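Household Food Science, Unit 6
Dry Goods, Humidity, and Why Crackers Go Soft
Instructor: Angeliki Tsoukalas

Bring this handout with you to the Sunday lab. There is space on the back for your own notes, and you will want it!

6.1 Where we left off

In Unit 5 we talked about water in fresh food, mostly vegetables and bread. Now we move to the cupboard: rice, flour, dried beans, crackers, cereal, sugar, spices. I love this unit. People think of dry food as food where everything has stopped, and then you open a bag of brown sugar in February and it has turned into a brick. Something was going on in there the whole time.

The main idea to hold on to is that dry food still has water in it, and that water is always trading places with the water in the air. Flour in a damp kitchen slowly takes water in. The same flour next to a heating vent slowly gives water up. It keeps going until the two sides are in balance, and the balance point is different for each food.

6.2 Water activity

You met this term briefly in Unit 2. Water activity runs from 0 to 1 and tells us how available the water in a food is, which is a different question from how much water there is in total. Honey has plenty of water in it, but the sugar holds on to it so tightly that most microbes can't use it. Crackers sit very low on the scale. Fresh meat is close to the top.

As a working rule, molds have a very hard time below 0.6. Texture goes long before safety does, though. A cracker can be sad and bendy (you know the one I mean) and still be nowhere near the point where anything would grow on it. Please keep those two ideas apart in your lab write-up, because they got mixed up in almost every report last term.

6.3 Containers

A container does one job for dry food: it slows down the trade with the room air. How well it does that depends on the walls, the seal, and how often you open it.
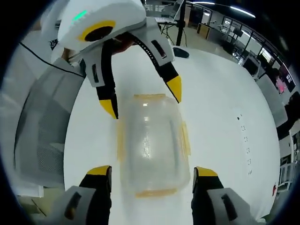 Fig. 1. Clear plastic food container.

Walls first. Glass and metal let through practically no water vapor. Plastics let through a little, and the amount varies with the type and the thickness. Thin bags are the worst of the bunch, and paper hardly slows things down at all, which surprises people who keep flour in the sack it came in.

Next, the seal. Most leaks in a home kitchen happen at the lid. A crumb on the rim is enough to hold it open by a hair, and air will find that gap. Wipe the rim before you close it. Run a finger around it, too; you will feel grit that you can't see.

Then there is head space, the air sitting above the food. A nearly empty box holds a lot of air, and every opening swaps that air for a fresh load from the kitchen. This is why the last handful of cereal always seems to go stale faster than the first. It really does!
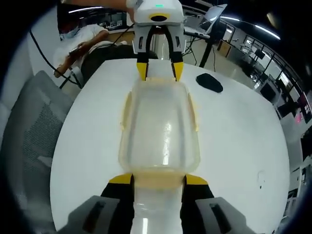 Shape matters here as well. Tall and narrow leaves less food surface open to the head space than wide and flat, given the same amount of food. For something you dip into every day, like oats, I would still take the wide one, just for the ease of getting a scoop in. Good storage that annoys you won't last a week.

6.4 Moisture packets and other tricks

Silica gel packets work, but they fill up. Once a packet has taken in all the water it can hold, it just sits there. Some can be dried in a low oven; check the label first. Never put loose beads in with food.

The rice-in-the-salt-shaker trick is real, if a little slow. For brown sugar we want the opposite effect, so we add water back with a damp terra cotta disk or a slice of apple. Take the apple out after a day or so, please. I have seen what happens otherwise.

6.5 The cracker lab

Work in pairs. Each pair gets 20 crackers and 2 containers, one closed tightly and one with the lid just resting on top. Weigh each set dry, then leave both in the humid cabinet for 30 minutes. Weigh again, then do the snap test from page 286 of the reader. Record the sound as well as the bend. Frida Brynjólfsdóttir will be at the scale to help with zeroing.

Common trouble: fingers are damp, so use the tongs. Weigh quickly and close up quickly.

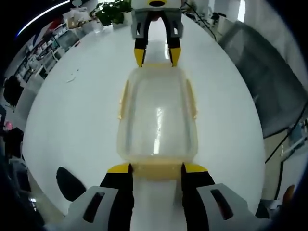 So-yul Nam: Could we run a third set with stale crackers that have been crisped again in the oven? I do this at home and they seem to go soft faster the second time, but I've never weighed them.

Yes, please do, and I would love to see those numbers. Let them cool fully before the first weighing, since warm food gives a false reading on our scale. Write it up as a separate table.

6.6 Before next time

Read the chapter on whole grains and rancidity. Whole wheat flour has a second problem that white flour mostly avoids, and it has to do with oil and oxygen. Check one package in your own cupboard for a storage note and copy down the exact wording. Odd ones are very welcome.

Lab reports go in the tray by the door.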